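Thu 8 November -- kitchen tasks, sim bench

Started late, the build was broken again. Rūta had pushed new joint limits last night and forgot the gripper file. Fixed by half ten. Note to self: check the config diff BEFORE pressing go on a batch.

Question for the week is still the one Frans wrote on the whiteboard in March: which of these chores would you let it do in your own kitchen while you were out? My answer this morning, none. This afternoon, maybe one.

Ran the Petau task list, kitchen set only. Chores as they stand:

fridge, fetch item from shelf
fridge, put item back
blender, lid off / lid on
cupboard doors, open and close
wipe counter (parked, sponge physics is hopeless)

Fridge first. Reach is fine now, the arm gets in past the door without clipping it, which was half our failures last month. What it can't do is choose. Two boxes near each other on the right and the planner dithers, goes for one, backs off, goes for the other. Thắng thinks it's the grasp scorer giving near equal scores, flips on noise. Suggested a small penalty for changing your mind. Put it in as a flat cost, value 7, no science behind that at all. Dithering mostly gone. But now when it picks wrong first it stays wrong. Better? For a person waiting for the butter, probably worse.

Elbow also swings wide on the way up from the lower shelf. In sim who cares. In a real kitchen there is a person standing there, or a child, or the dog's bowl. Melaniia wants a keep-out volume in front of the fridge and I agree, but with it on the planner finds no path to the upper shelf from where the base is now. Base has to move. Then it's not the same task and the old numbers don't compare. Leave for Monday.

Blender. Hate this one. Lid is round with a small knob, should be easy, and the lifting bit is easy. The trouble is everything after. Seed 2351 is the bad one, use it for regression from now on. Squeeze too hard at the jar rim and the whole thing tips instead of staying put. Contact stiffness is my suspect, the jar behaves as if it weighs nothing. Orest checked the mass and it's the default value!! Someone (me) never filled it in. So all blender results since the asset import are suspect. Asked him to go through the rest of the props, same problem probably on the fridge boxes.

Reran with a sensible mass. 13 trials, 3 clean. A clean one means lid off, lid down flat on the counter, jar still upright at the end. Most of the rest lost it at the jar and not at the lid, which is sort of good news, as the jar part can be slowed down. Halved the closing speed after lunch but didn't get a full set in, machine was wanted for the Gevska demo.

Argument with Frans over tea. He says a chore done in over two minutes is not a chore done, you'd do it yourself. I say a slow machine that never breaks anything is fine if you've gone to work. He says show me the one that never breaks anything. Fair enough. His view is that the shop-floor side is years ahead only because on a shop floor you move the world to suit the arm: fixtures, trays, same part same place. The Matos cell does that and it is dull and it works. Kitchens don't have fixtures. Unless you put them in, Thắng says, and would anyone mind a tray in the fridge with marked slots? I would mind. Rūta wouldn't.

So can it do chores. Fetch from a tidy fridge, one item wanted, no one in the room: I would say nearly, in sim. Anything with a lid, no. Wiping, don't ask. None of this says much about real hardware, where the fridge door seal alone will cause us a week of greif.

To do
- masses on all props (Orest)
- keep-out volume, try base further left
- log which box was the target, at the moment we only log sucess or fail
- slower close on jar, full set of trials
- ask Ketow whether their door model has proper hinge friction
- turn the shelf collision margin back down, I raised it for a test and left it

Renders from the two tasks, for the wiki page:
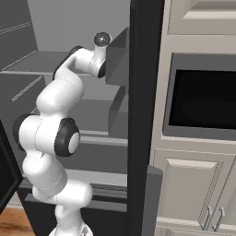
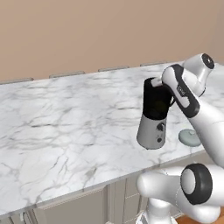 First: fridge reach, tip up by the dark grey box. Second: blender, gripper on the jar rim, lid on the worktop.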